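The Left One

The left gripper had been sulking since February, and Zofia was delighted when they finally let her have it to herself.

"It drifts," Necati had written on the tag. "Right one fine." That was all the handover she got at Skerkmont, and it was plenty!

She had the finger pad off before her tea was poured. Under it was a screw that turned with no effort at all, a lovely loose guilty screw, and she laughed out loud. Each time the fingers closed, the whole pad must have been creeping forward by a hair. She cleaned the thread, put in a new screw from the Leclerc tin and did it up slowly, feeling for the bite. Then the marker cube. She went over every face with a dry cloth and checked that the bracket under it didn't rock. It didn't. She checked again anyway, for the pleasure of it.

"You'll want to zero them together," said Sheldon from the doorway. "Twenty-five closes each."

"Twenty-six," said Zofia. "One for luck."

She tied nothing back and took nothing off, just stood in her star T-shirt with a gripper in either hand, and began. Open, close. The left one clicked like a good gate latch. By the sixth close she had stopped listening for trouble and was simply enjoying the sound.

"Now something real," Sheldon said, and set a paper cup on the wooden top.

A paper cup is a wonderful test, so light and so easily crushed. Zofia held her breath, lowered both arms and brought the tips in towards it, right hand a touch ahead of the left, watching the rim. 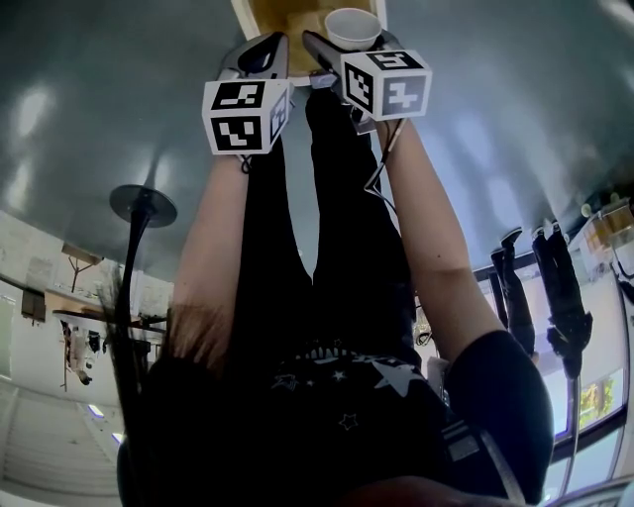
Floor Postma
Fiction contributor

Floor writes stories about workshops and the people who love them. Her serial Gila is in its second year.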